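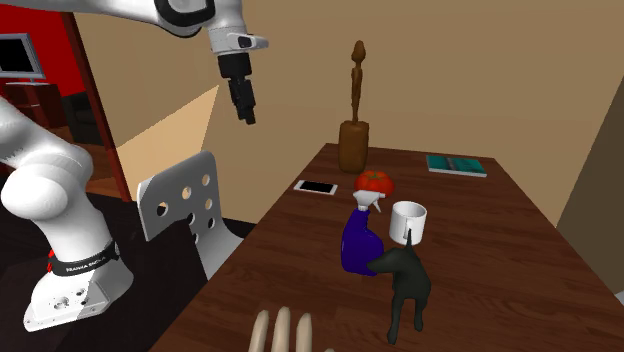
Simulated tabletop environment with Franka arm and parallel gripper, one of the rendered layouts used in the study.

Call for participants: remote evaluation of simulated manipulation policies

The Singhal group at Tralosmont is recruiting 12 robot learning labs for a study of how well rankings obtained in simulation predict rankings on hardware. Our first round compared policies across 567 rendered layouts. Rank agreement with the physical setup was high for single-object picks and dropped sharply when the table held objects of mixed size and shape. The second round tests whether this drop holds for policies trained elsewhere.

Each lab submits one trained policy in the Priltico container format. We run it on 961 layouts and return per-episode logs, success labels and camera streams. Labs then repeat 47 of the layouts on their own arm and report results on the supplied form.

Requirements:
Seven-joint arm with a two-finger gripper
Policy accepts RGB input and a text instruction
One staff member available for over 12 hours in total

Participating labs are listed in the report and may withdraw before scoring begins. No payment is offered. Compute is covered by Loltano.

Applications close at the end of January. Send a one-page summary of your policy and hardware through the study page.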